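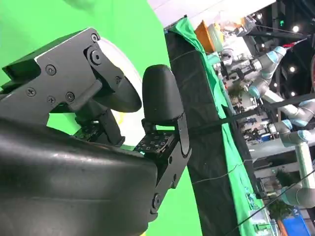 Finally put up a green backdrop on the work table. Notes from setting it up, in case anyone else has been putting it off.

Jasper Hendriks had one from Wevby and liked it, so I ordered the same. Paid 30 for it in October and then left it rolled up for weeks.

Creases were the first problem. Ironing on low through a towel got most of them. The last few went after two nights hanging with clips along the bottom.

Size is 160 by 100. Fine for dishes and small stuff. Too short for anything you want to shoot from farther back - the wall starts showing at the top.

White things are harder than I expected. Green bounces up onto the rim and you end up fixing it by hand later. Moving the plate forward helped more than any setting I changed.

Semi-clear plastic is worse. Lids, thin bowls, that kind of thing. The software takes the green out and half the lid goes with it. For those I'm going back to gray paper.

Lights: one on the backdrop, one on the object, nothing overhead. I had the ceiling light on for the first batch and had to redo all 16 shots.

Khrystyna Ostapchuk asked about tape. I use painter's tape on the back edge only. Regular tape left a line on the table that I'm still scrubbing at.

Next up is the glassware. Not looking forward to it. If you've gotten clean edges on glass with green behind it, tell me how.

Recent posts
Gray paper vs. white paper for small objects
Clips I keep buying again
Proter lamp, one year in
Sorting the dish shelf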